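Notas para la charla: lo que me traje de la jornada de puertas abiertas de Garkomley

28 ago 2019 · Tiempo de lectura: 4 minutos

Empezar sin diapositiva, saludar, y directo al tema: quién ha visto alguna vez un robot trabajando de cerca. Esperar las manos.

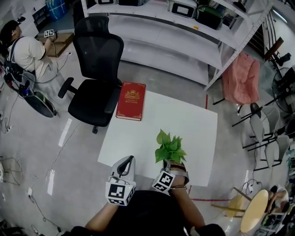

Bueno, pues yo había visto muchos vídeos y muy pocos robots. Me apunté a la visita de Garkomley casi por curiosidad, con la idea de pasar una hora y marcharme a comer, y salí de allí a media tarde, sin comer y con la libreta llena (contar lo del bocadillo solo si la sala está animada).

Lo primero que me sorprendió: esperaba brazos enormes detrás de una valla y buena parte de la jornada iba de manos. Manos de personas, quiero decir. Gente con una pinza en cada mano, cogiendo cosas corrientes. En una mesa blanca había un libro rojo de tapa dura con adornos dorados, y al lado alguien sujetando con la pinza una ramita verde. ¡Una ramita! Probad a coger una planta con unas pinzas de cocina y me contáis.

PAUSA. Dejar que se lo imaginen.

Luego explicar los cubos con dibujos en blanco y negro que llevan las pinzas. Sirven para que una cámara sepa dónde está la herramienta y hacia dónde mira. Decirlo así de sencillo y no meterme en la geometría, que la última vez perdí a media sala. Si alguien quiere detalle, al final.

Segundo bloque, los datos. En Zullex, que llevaba la parte técnica de la demostración, nos hablaron de 2.000 repeticiones grabadas para una sola familia de tareas. Repetir la cifra despacio. Coger, levantar, dejar, y otra vez. A mí me pareció un trabajo cansadísimo y lo pregunté. Me contestaron que lo hacen por turnos y que lo peor es la espalda, porque muchas cosas están en el suelo y hay que trabajar agachado.

Ojo: aquí siempre me preguntan si con eso el robot ya sabe hacerlo. Respuesta corta, depende. De los 149 intentos que nos enseñaron en una tabla, los objetos rígidos salían bastante bien y los blandos daban guerra. No dar porcentajes, no los apunté bien y prefiero callarme a inventar.

Tercer bloque – el que más me gusta – el ambiente. Uno llega pensando en un laboratorio de película y se encuentra cables por el suelo de cemento, una silla de oficina, marcas de cinta y una caja de cartón. Me dio una tranquilidad enorme, la verdad. Se parece mucho a mi propio taller. Mencionar que éramos casi 24 en el grupo y que nos movíamos en fila para no pisar nada.

Si voy bien de tiempo, hablar de Zonthorpe, la otra visita del verano. Allí todo era paletizado, rapidísimo, cada caja igual que la anterior. Comparar: una máquina que repite un gesto perfecto y un equipo que intenta enseñar muchos gestos distintos. A mí me costó entender que son dos oficios diferentes. Si voy mal de tiempo, saltar esto entero.

Para el turno de preguntas, tener a mano: cuánto dura la visita (toda la mañana, si te quedas a las dos demostraciones), si pueden ir niños (con un adulto, eso dijeron) y si hay que saber programar (no, yo no sé).

Terminar recordando que la próxima charla es en la sala Leblanc y que hay que apuntarse en la hoja de la entrada. Y beber agua antes de empezar, que siempre se me olvida.

Comentarios

martatornillos: Gracias por colgar las notas, me perdí el principio de la charla. ¿Hay que reservar para Garkomley o se llega y ya está?

El autor: Hay que reservar, y mejor con tiempo. A mí me contestaron al día siguiente.

jl_taller: Pues a mí la parte de Zonthorpe me supo a poco, te la saltaste casi entera.

pepa72: He probado lo de las pinzas de cocina con la albahaca. Pobre albahaca.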